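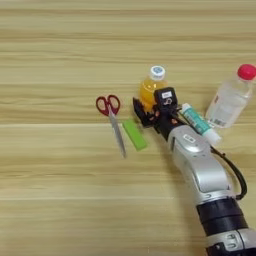 机の上の小物はなぜ散らかるのか 共用テーブル整理の実習報告

1. はじめに

私たちの班が使っている共用テーブルは、木目の明るい、とても気持ちのよい机です。ところが一学期も過ぎるころには、はさみや飲みかけのジュース、誰のものか分からないチューブなどがいつのまにか集まってきて、ノートを広げるにもまず物をどけるところから始めなければなりませんでした。小さなことのようですが、毎日となるとなかなかこたえるものです。そこで生活デザイン実習の課題として、この机の上の物の置き方を考え直してみることにしました。課題名は、学生寮Stonsteadの談話室で先輩方が以前に取り組んだ整理活動にあやかって、「Stonstead式・机の上の見直し」としました。先輩方の記録はたいへん読みやすく、何度も助けられました。

2. 対象とした物と方法

対象は、どの家庭にもありそうな身近な小物にしぼりました。赤い持ち手のはさみ、オレンジ色の飲み物の小さなボトル、赤いキャップの透明なボトル、黄緑色の四角いブロック、それに白いキャップのチューブなどです。最初は文房具だけで考えるつもりでしたが、実際の机には飲み物も洗面用品も平気で同居しているので、まぜこぜのまま扱うほうが暮らしに近いだろうという話になりました。

作業は9月の午後、授業のあとの12時半から少しずつ進めました。置き方を変えては眺め、座って手を伸ばし、また変えてみるという、たいへん地味な作業です。予算は4000円いただき、そのうち3000円を仕切り箱とトレーに使いました。箱はMamiaという雑貨店で選びましたが、店先であれこれ迷う時間がいちばん楽しかったかもしれません。

3. 置き方を変えて気づいたこと

まず考えたのは、立てる物と寝かせる物の区別です。ボトルは立てておけば場所をとりませんが、寝かせたとたんに意外なほど幅をとり、うっかりすると転がります。はさみは寝かせるほかないので、刃先をどちらに向けるかが話し合いの中心になりました。 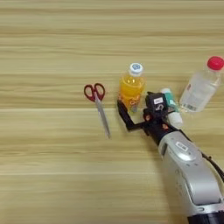 図1 立てたボトルと寝かせたボトル。左は刃を閉じたはさみ

はさみの刃は必ず閉じておく、という約束は全員一致ですぐに決まりました。一方で向きについては意見が割れ、座る人から見て持ち手を手前にする案と、奥にする案の両方が最後まで残りました。手前に持ち手があればすぐ取れますが、向かい側に座る人には刃先が向いてしまいます。結局、机の端と平行に置き、使う人がそのつど持ち手を自分のほうへ回す、という折衷案に落ち着きました。

次に高さです。背の高いボトルを手前に置くと、後ろの小さな物が隠れてしまい、探すときに手がぶつかります。奥に高い物、手前に低い物という、集合写真のような並べ方がやはり見やすいようでした。

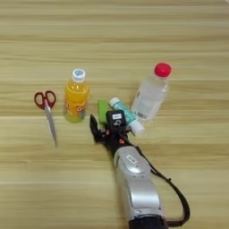
4. 片づけ先を決める

並べ方が見えてきたところで、今度はそれぞれの帰る場所を決めました。はさみは引き出しのHemnessトレー(班でつけた呼び名です)へ、飲み物は飲み終わるまで机の奥の右側へ、チューブは洗面用の小箱へ、という具合です。黄緑のブロックは、形が箱の仕切りにちょうど合わず、最後まで居場所が決まりませんでした。

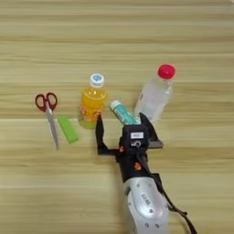 そのため小箱の仕切りを一枚抜いて、少し広めの区画を作りました。見た目の整い方はやや劣りますが、斜めに放り込んでも収まるので、急いでいるときにはむしろありがたいくらいです。きっちり作りすぎると使うのがおっくうになる、という先輩方の記録の一文を、ここでようやく実感しました。

5. 今後の課題

区画の名札をまだ作っていないので、次回の作業で取り付けます。また、隣の班から大きめの水筒も置きたいという相談を受けており、奥の列の幅を見直す予定です。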